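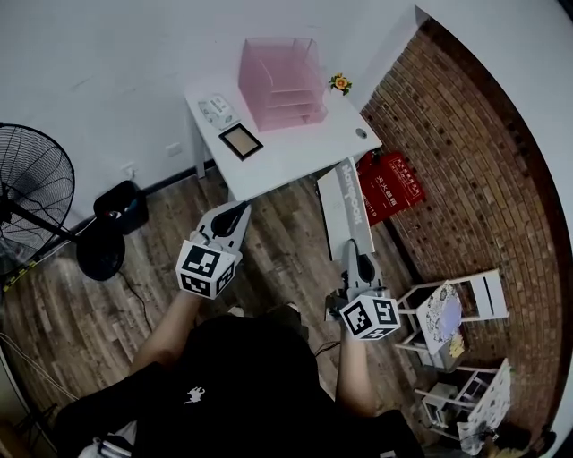 Wanted: people who can tidy a desk. And put up with doing it again. Wellport is setting up small rooms for the Zumdale tidy-up sessions this July and we need 15 more pairs of hands, soon please. Same sort of stuff in each room, a plain white desk against the back wall, a tiered pink organiser, a picture frame lying flat that needs a proper place, a flower for the corner, couple of folding chairs with cloths on them. You sort it out. Then it gets messed up and the next person sorts it out their way.

2 min read

Print this page | E-mail this page

WHAT YOU'D DO

Sessions last 4 hours with a tea break in the middle. Mostly light work. Putting small things away in the organiser, standing frames up, folding cloths, shifting little boxes from the desk to the floor or the other way round, tucking chairs in. Some days packing as well - wrapping the breakables, filling a carton, labelling it, emptying it again.

No right way to do it. Please don't practise beforehand, we want your normal habits. If you're the sort who shoves everything in one corner, fine. If you line things up by height also fine.

Afterwards a short form. What was awkward, what you couldn't find a home for, whether the desk was a decent height. Tkachenko make the storage bits and they do read the forms, last round a shelf got moved becuase so many people grumbled about it.

WHO WE'RE AFTER

Anyone 18 or over. Left-handers especially, we never get enough. No experience needed, no CV. You should be alright standing for a good while and bending to pick things off the floor. Rooms are small so if you don't like small rooms maybe not this one. Glasses OK, long nails OK.

Wear a short-sleeved top if you've got one, it gets warm. Flat shoes. Lockers for bags and coats.

PAY AND PLACE

Paid per session, paid the same week, bus fare on top if you keep the ticket. Rate is in the info sheet we send out. Sessions at Munov House, room 438, fourth floor, lift is working again. Morning start 9.30, afternoon start 2. You can do one or both but not both on your first day.

Please leave the fire extinguisher cabinets clear at all times, nothing stacked in front, not even for a minute.

HOW TO APPLY

Send a message through the Wellport contact page with ZUMDALE TIDY in the subject. Tell us:

- which hand you write with
- mornings or afternoons
- how tall you are (for the desks)
- anything we should know, bad back, allergies etc

No more than 500 words, really a few lines will do. We answer everyone, might take a few days. Places go in order so dont hang about. If you took part in spring you can apply again but say so.

Print this page | E-mail this page

COMMENTS

marrowfat: Did this in spring. Easy enough, feet hurt by the end. Bring a drink, the machine on the fourth floor only takes coins.

pip_in_slippers: Is it the same desk every time or do you move between rooms? And can two of us come together, my sister wants to do it as well

Wellport: Same room for the whole session. Your sister needs to apply seperately but put both names in and we'll try for the same morning.

tallboy62: I'm 6ft 4, will I be bent double?

Wellport: Please apply, we're short of tall people. You can ask for a break whenever.

greyteapot: Sent mine in, afternoons, left handed!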